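Carrilho fans, the wait is nearly over!

2021-12-24

If you've been anywhere near a music forum this winter you'll know that Carrilho, the band who made accordion cool again (fight me), have a second album on the way. It's called Grovon and it's out in March. I got a whole hour on the phone with singer Lourenço Arruda, and he was an absolute joy.

"We wrote 113 bits of song," he told me, laughing. "Bits! Some were just me humming in the bath. Then we had to find 12 that liked each other."

My early favourite is Skistach, the single that came out last month, with that huge shouted chorus. Lourenço says it nearly went in the bin. "I thought it was too silly. Our drummer played it to her mum, and her mum sang it all through dinner, so I lost that argument."
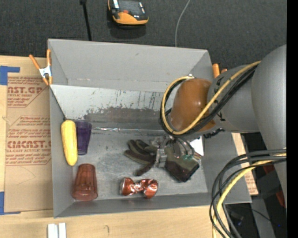 On meeting the fans

The last tour finished at Clenevby, a tiny hall by the harbour, with 869 people squeezed in and plenty more singing outside. I was there, I cried, moving on. Does he remember it?

"Of course! Somebody had knitted scarves for all of us. I'm wearing mine now, it's freezing in this flat."

He reads the fan club letters himself, usually at night with a pot of tea, and he's still slowly answering the ones from the summer. "My handwriting is terrible, so please be kind."

And the new tour? He wouldn't give me dates (I asked 2 different ways), but he did say Clenevby is on the list. "We'll start there this time," he said. "I've already told my parents to book the train."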